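Home | Forums | Kitchen and Laundry | New Posts | Log in

Folding the counter cloth, or hanging it?

57 comments 2 shares

tirta_e
Good evening to everybody. I have a small matter which became a discussion in our house. For wiping the counter I use soft green cloths with white wavy stripes. I bought a pack of 4 in the Furholm shop in June. After wiping I like to fold the cloth and leave it on the counter, ready for the next time. My sister says a cloth must always hang. I also see that the fluffy surface changes its look after many washings, the ridges become flat in some places and stay high in others. I would like to know how you keep such cloths, and if folding is really so bad. 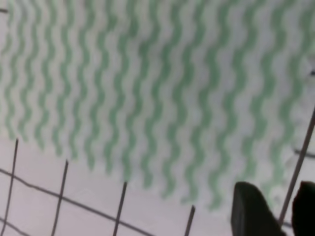
How often should a counter cloth be changed for a clean one?
Every day if you cook every day, and at once after it has touched raw meat or fish.

Nisha Vashisht
Hello Tirta. I am on the side of your sister, sorry! A folded cloth stays damp in the middle and by the next morning it smells. I put two hooks near the sink, one for the counter cloth and one for the dish towel, and the smell problem was finished. The fold is very nice for a dry cloth in a drawer.

oldmop
Disagree with Nisha. If you wring it properly and your kitchen is warm, folded is fine. I fold mine in four so I get clean sides to wipe with. When one side is dirty I turn it over. You can't do this with a cloth in a ball.

tirta_e
Thank you both. Oldmop, the clean sides are exactly my reason. With a light counter every crumb is visible, and the dark lines between the squares hold the dirt if I wipe only one time. I go first along the lines and then across. About the edges of the cloth I have a complaint, small loops come out there and they catch on everything.
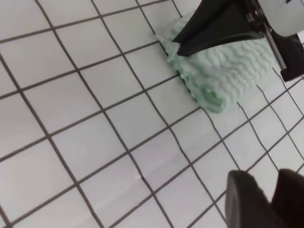

Green cloth with the ridges, and the small loops along the edge.

Hidayat
The loops are normal for this kind of weave. Please do not pull them! Cut each one with small scissors close to the cloth. I pulled one loop and it made a long line through the whole towel. Also wash without softener, it makes the cloth slide over the water and not take it.

Nisha Vashisht
I agree about the softener. For the dark lines I use warm water with a little Vitex, a capful in 500 ml, and an old toothbrush. Then the cloth only has to collect what the brush has moved.

oldmop
A toothbrush for crumbs, seriously? A folded cloth with your finger behind it does the same job and you have one thing less to wash.

Nisha Vashisht
Not for crumbs, for grease. Near a stove the finger is not enough. Come and try it in my kitchen :)

tirta_e
Please do not fight because of my cloth. I tried a small fold this time, with the thick side to the left. It is a good size for the hand. The harder place for me is the back, where the white surface goes up in waves against the wall. A flat cloth passes over it, but the folded edge can enter there a little.
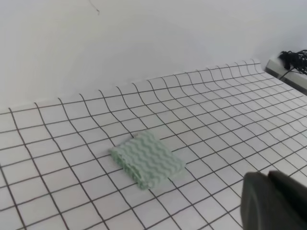

Folded small. The wavy back edge is behind it, by the wall.

Hidayat
For that back edge I would put the cloth around a wooden spoon handle and go slowly from one side to the other. Press softly so the edge does not lift more.

grisico_fan
I have the gray ones from Grisico and they have the same problem with loops. I iron mine, my husband laughs at me.

oldmop
Ironing a counter cloth. Now I have read everything.

tirta_e
Hidayat, the spoon idea is good, I will try it after dinner. My sister has read this thread and she is now looking for hooks. I will let her hang one cloth and I will fold the others.

Reply | Share | Next thread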